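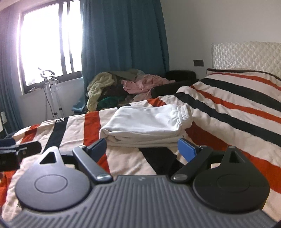

I have been putting off the winter-to-summer clothes changeover for weeks, and yesterday I finally got it done, or most of it. I do the folding on the bed because it is the only flat surface in the apartment big enough, and it saves my back compared to the floor. The white pants with the elastic waist were the first thing I got into a shape I was happy with. I fold those in layers until they make a thick block, and leave the gathered waistband at one end so I can tell them apart from the other white things in the drawer. The striped bedspread stays on while I work. I used to pull it off first, but then I had a bedspread on the chair and no chair.

The plan this time was to get everything down to what fits in the tall dresser and 4 storage boxes under the bed. Last year it was six boxes and a suitcase. The boxes are the Skimstead ones with the clip lids, the low size. Two of the clips have snapped since I bought them and I use a luggage strap on that box now. I would not buy them again at full price but they do slide well on carpet.

My method is not much of a method. I dump one drawer out, fold what I'm keeping, put what I'm not keeping in a paper bag by the door, and put the drawer back before starting the next one. If I dump two drawers at once I lose the afternoon. I learned the basic fold from Alžběta Kuruc, who taught a short evening class at the library in Skoltby when I lived there. She had us bring our own clothes in a bag and fold them over and over on long tables. I went for all 4 evenings. Most of what she taught was about sleeves, and I have forgotten some of it, but the part about smoothing the fabric with the flat of your hand before every fold has stuck.

Pants are easy. Lay them flat, one leg over the other, tuck the point of the seat in so you have a straight edge, then fold up from the hem. With elastic waists I stop short of the band and don't try to flatten it. It springs back anyway and pushes the whole stack open.

Knits are where I slow down. I don't hang them, since they grow at the shoulders, and I don't roll them either, although I know people who do. They get one fold in from each side and then one fold up, and they go on top of whatever else is in the box so they don't get pressed. 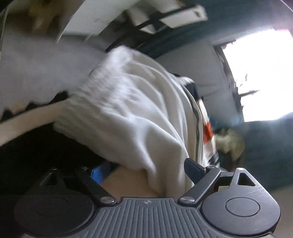
The thick ones never hold a crisp edge and I have quit expecting them to. If a knit stays more or less rectangular long enough to get the lid on, I count it as folded. I did take a few minutes to go over the sweaters with the fabric comb, mostly under the arms, and I set one aside with a loose thread at the cuff. It will probably sit in the mending basket until December.

For moths I use cedar blocks, one in each box. They lose their smell after a season or so, and I rub them with sandpaper and put them back. I have also tried the lavender bags from Vondráček, the little hardware store near the tram stop. They smell nicer than cedar, but the seam on one opened up and I was picking dried flowers out of a cardigan for a week. I still have two of them in the sock drawer, inside a jar with holes in the lid.

Labels: masking tape and a marker, on the short end of the box that faces out. I write the season and the type and nothing else. One year I listed every item, and by the next month the lists were wrong.

The whole job took me from a little after lunch to around 16 minutes past five, with a break for coffee and a phone call. I filled two paper bags to give away, plus a coat that I am still arguing with myself about. It is a Stuka, a good warm one, and it has been too tight across the back for three years. For now it is hanging on the bathroom door.

What is left is the shelf in the hall closet with the scarves, hats and single gloves, and the bottom dresser drawer, which has swimsuits and old phone chargers in it. I'll do the drawer first. The hall shelf needs the stepladder, and I lent that to my neighbor downstairs.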